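Sosthorpe Note Design Responses

Data card, version 2

Summary

Free-text responses to a public call for portrait and motif suggestions for the Wello, the local paper currency used by shops and market traders in Sosthorpe. The call opened in September 2021, when the first series of notes was due for replacement. Respondents were asked who or what should appear on the new notes, who or what should be taken off the old ones, and why. The collection holds the answers, the codes assigned to them, and the outcome recorded for each suggestion.

The text is in English. A few responses quote Latin mottoes, which have been left as written.

Contents

responses.csv: one row per submission
suggestions.csv: one row per suggested person, building, animal, plant or object
codes.csv: argument codes, linked to responses by response_id
outcomes.csv: the decision reached on each suggestion
codebook.txt: definitions and boundary cases for every code
CHANGES.txt: differences between versions

All files are UTF-8 with Unix line endings. Fields containing commas or line breaks are quoted. Empty fields mean that no answer was given. The string "none" means the respondent wrote "none".

Fields in responses.csv

response_id: integer, stable between versions
channel: web, paper or counter
note_value: the note the response refers to, or "all"
keep_current: yes, no or unsure
text_add: free text, answer to "Who or what should be on the note?"
text_remove: free text, answer to "Is there anyone who should come off?"
text_reason: free text
area: first half of the postcode, blank where not supplied

The counter channel covers answers given aloud at the exchange desk and written down by staff. These are shorter than the others and often in the third person. They should not be used for work on style or sentence length.

Argument codes

Each reason was coded with one or more of seven argument codes:

conduct: what the person did in life, for or against
fame: whether people outside the town would know the name
locality: birth, residence or work in Sosthorpe
novelty: a group or trade that has not appeared on a note before
continuity: the present design should stay because it is familiar
looks: how the portrait or motif would print or be recognised
other: anything else, including jokes

Conduct is applied in both directions, and the direction is held in a separate column (stance: for, against, mixed). A response saying that a mill owner built the almshouses and also locked the gates on his workers is coded conduct, mixed. A response that only calls him "a wrong 'un" is coded conduct, against. Insults about a face or a hairstyle are coded looks.

Coding was done in Rusex by two coders working separately. Where they differed, the codes were discussed and a single agreed set was stored. The separate sets are kept in codes.csv under coder_a and coder_b so that agreement can be worked out by code. Agreement is weakest between fame and locality, which many respondents run together, and users who need a cleaner split should merge the two.
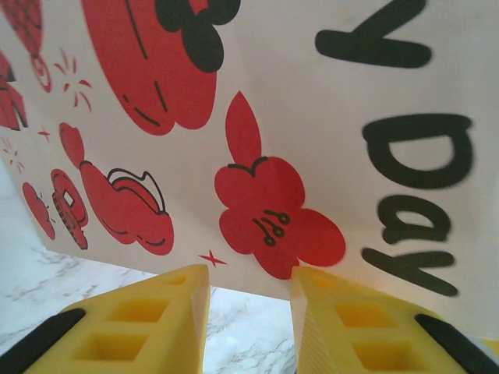
Outcomes

Suggestions were sifted before any drawing was commissioned. The column decision in outcomes.csv takes one of these values:

shortlisted
rejected_living: living people were not eligible
rejected_rights: a likeness or mark that could not be used without a licence
rejected_print: the printer advised that it would not reproduce at note size
rejected_other
duplicate

Printing advice came from Bergmann, who produced both series. Their notes on line weight and tint are not part of this release. The value rejected_print records only that such advice was given. Several buildings fall under it, and a suggestion made under more than one name will have a decision against the first and duplicate against the rest.

Shortlisted does not mean printed. The final designs were chosen by a ballot of account holders, and ballot data is held elsewhere.

Cleaning

Names of respondents, email addresses and telephone numbers were removed by hand and replaced with [removed]. Names of suggested people were kept if the person was dead at the time of the call. Names of living people suggested for a note were replaced with [living], with an occupation added where the respondent gave one, for example [living, butcher].

Spelling was left alone in the free text. suggestions.csv has a normalised column, suggestion_norm, in which variant spellings of the same name are brought together. Paper forms were typed up twice and compared. Words that could not be read are marked [?].

Known problems

The form asked about removal after it asked about addition, and almost all web respondents who skipped the second question had named a person in the first. Blank values in text_remove should not be read as support for the current portraits.

The paper form went through two printings. The earlier one left out the "unsure" box for keep_current. Forms from that printing cannot be told apart from the later ones in this release.

Respondents chose to take part. The responses do not stand for the views of the town, and counts of support for a given name should not be reported as if they did. At least one name was put forward by a run of near-identical web submissions, flagged in the column campaign.

Some responses contain abusive remarks about historical figures. They have not been edited.

Changes since version 1

Added coder_a and coder_b to codes.csv.
Split rejected_rights from rejected_other.
Corrected note_value for paper forms on which more than one box was ticked. These now read "all" if every box was ticked and are otherwise blank.
Removed a column of free-text staff comments.

Use

Free for teaching and research. Please state the version used. Images of the notes are not included and are not covered by these terms. Corrections to the coding should quote the response_id and the line of the codebook relied on.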